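Lesezeit: 2 Minuten

Wir verwenden Cookies, um diese Seite zu verbessern. Einverstanden

Graue Kisten nach Kellerlagerung muffig, wie reinigen?

Verena Lanz
Meine grauen Lagerkisten standen seit November im Keller und riechen muffig. Spülmittel hat wenig gebracht. Hat jemand einen Tipp? Es sollen Winterdecken hinein.

Declan Rewi
Natron. Etwa 100 g auf den Boden streuen, 24 Stunden stehen lassen, auskippen, mit klarem Wasser nachwischen. Bei Schrammen mit der weichen Bürste in die Ecken gehen, dort hält sich der Geruch am längsten.
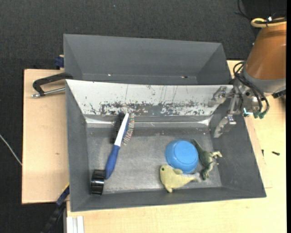
Wing-yan Ko
Natron hat bei mir nicht gereicht. Ich nehme Essigwasser, danach zwei Tage offen an die Luft. Decken erst einräumen, wenn alles trocken ist, und vorher bei 60 Grad waschen, falls das Etikett es erlaubt.

Ming-te Sin
Neue kaufen.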